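Putent Workspace – digital planning for mid-sized firms

Product overview | What is included | Setting up | Plans and limits | Support

Putent Workspace is an online planning tool for companies that have several digital projects running at once and want to see them in one place. It keeps the project list, the budget lines, the owners and the decisions together, and it links each project to a goal in the company's business plan. It runs in a web browser and there is nothing to install.

The product was built for firms of between 50 and 600 staff. Most of them have an IT department, a marketing team with its own systems, and an operations side that buys software when it needs to. Each keeps a separate list. Workspace replaces those lists with one register that all three can edit.

Version 4 was released in January. The main change is the new goals view, which lets a board member open a business goal and see every project, cost and open decision attached to it. The older programme view is still there under the same menu.
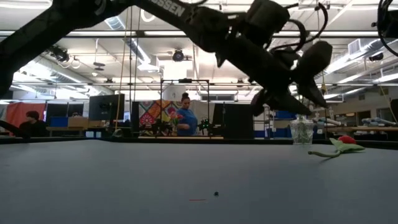
Does Workspace replace our existing project management software?
It works alongside it. Teams carry on using their own task boards, and Workspace reads the status, dates and budget figures from them once an hour.

What is included

Project register. One record per project, with owner, sponsor, start and end dates, budget, current status and linked goals. Records can be grouped by department, supplier or site.

Goals view. The business plan is entered as a set of goals, up to three levels deep. A project with no goal attached is shown in grey until one is chosen or an administrator marks it as exempt.

Decision log. Each decision has a date, a named decision maker and a short note. Entries can be corrected, but the earlier wording is kept and can be read by anyone with access to the project.

Supplier list. Contracts, renewal dates and notice periods are stored with the projects that depend on them. Reminders go out 90 days before a notice period starts, and the interval can be changed for each contract.

Reports. There are standard reports for boards, department heads and finance. They export as PDF or spreadsheet files. Custom reports are made with the Jestia report builder, which comes with the Team and Company plans.

Connections. Workspace connects to most common task boards, two accounting formats and any system that can send a CSV file. The Belhaj connector, for older stock and order systems, is sold separately and needs a half-day of configuration.

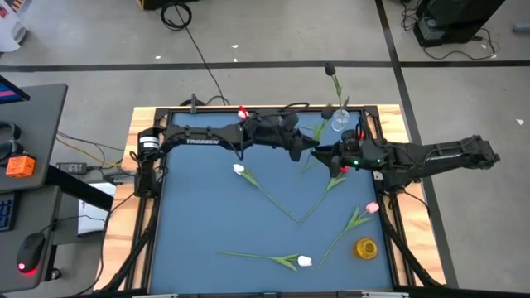
Setting up

A normal set-up takes three weeks from the signed order. We ask for one contact on your side with enough authority to settle questions about ownership, which is where most of the time goes.

1. Import. You send us your existing project lists in whatever form they are in. We clean up duplicates and return a single file for you to check.
2. Goals. We run a two-hour session, online or at your office, to enter the business plan. It helps if the finance director attends.
3. Owners. Each project is given one owner. Shared ownership is not supported – a second person can be added as deputy.
4. Connections. Your task boards and accounting system are linked and tested over five working days.
5. Training. Administrators have a half-day course. Other users have a 40-minute recorded lesson and a short printed guide.

Set-up is led by Driss Erraji, who has been with the product since the first version. Technical questions about connections go to Othmane El Sherbiny and his team.

A note from a customer

Caltumel, a wholesaler with 435 staff, moved to Workspace last year. Its first import held 86 projects from four departments. After duplicates were merged and finished work was closed, the register was much shorter, and the company now reviews it at the same monthly meeting as sales and stock. Before that, digital work had a meeting of its own, which the sales side rarely attended.

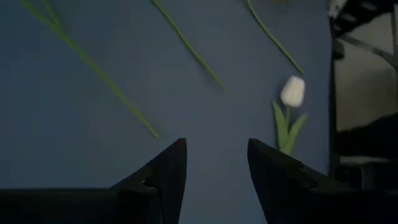 Open gripper beside a white tulip.

Plans and limits

Starter: one department, up to 20 users, project register and decision log only. Billed monthly.

Team: up to 150 users, all standard reports, goals view, supplier list and the Jestia report builder. £2,796 a year.

Company: up to 600 users, single sign-on, test area and a named support contact. Price on request, depending on the number of connections.

All prices are without VAT. Read-only users are free on every plan and do not count towards the limit. Moving up a plan takes effect the same day; moving down takes effect at the next renewal.

Data is stored in two data centres and backed up every night. You can download a full copy of your register at any time from the Administration page. If you leave, your account stays open as read-only for 60 days and is then deleted.

Support

Support is open on working days from 8.30 to 17.30, by telephone and by the form inside the product. Starter customers have the form only. Faults that stop all users from logging in are handled outside these hours on the Company plan.

Trial accounts last 30 days and contain a sample register, which can be cleared from the Administration page before you load your own projects. No payment card is needed.

Page last updated: 2025-05-03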